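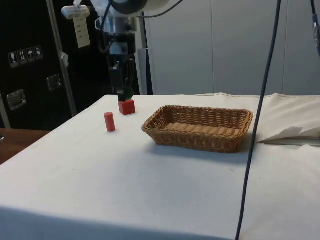
Nadine Hourani had pinned bib number 2182 to her shirt so many times that morning, first too high and then crooked and then with a pin straight through her bra strap, that by the time she got down to the start of the Tarkmont 30 her fingers were sore and she hadn't run a step.

She was fifty-three. She had taken up running in January, in her brother-in-law's old sweatpants, going as far as the Dabbas bakery and walking home with a warm loaf under her arm, and if you had told her then that she would be standing in a field before sunrise with a lot of thin people in bright socks, she would have offered you some of the bread and changed the subject.

"First one?" said the man beside her. He was older than she was, with knees like doorknobs and a cap so faded that she couldn't make out what race it had come from.

"Is it that obvious?"

"You're wearing your race shirt. The old hands save it for after." He held out his hand. "Gerardo Martinelli. I'm slow, so don't let me hold you up."

They went off together at the back, and he was slow, wonderfully slow, and Nadine, who had been afraid for weeks of going out too fast, found herself settling in next to him as if they were walking to church. The road climbed through the orchards. He told her about the year it hailed, and about his wife, Lucia, who used to wait for him at the Prarnum bridge with orange slices in a bread bag, and who had once gotten so deep in conversation with a policeman there that she missed him altogether and he had to run back.

"Does she still come?" Nadine asked, and then wished she hadn't.

"Five years now she's been gone," he said. "I still look, though. You'll see me look."

They came down to the bridge with the sun on the water and a handful of families clapping along the rail, and he did look, all the way across, one side and then the other. Nadine kept her eyes on her shoes. Then she thought of the little bag her sister had made her carry, which had been bouncing against her hip since the start, and she dug it out and unrolled the top.

"It's only dates," she said. "And they're a bit squashed."

He took two. They walked while they ate, because neither of them could chew and run, and a boy on the bank yelled at them to hurry up.

Past the bridge her legs got heavy, and on the last long hill she told Gerardo to go on without her, and she meant it — she would have been glad to sit down on the wall and cry a little in private. He said he had never in his life gone on ahead of anybody and he was too old to learn. So they went up it in pieces, from one telephone pole to the next, and when she couldn't think about poles anymore he made her tell him about the bakery, what kinds of bread, what they cost, who worked the counter on which mornings.

She was still explaining the sesame rolls when they came around the corner by the school and she heard her sister screaming her name.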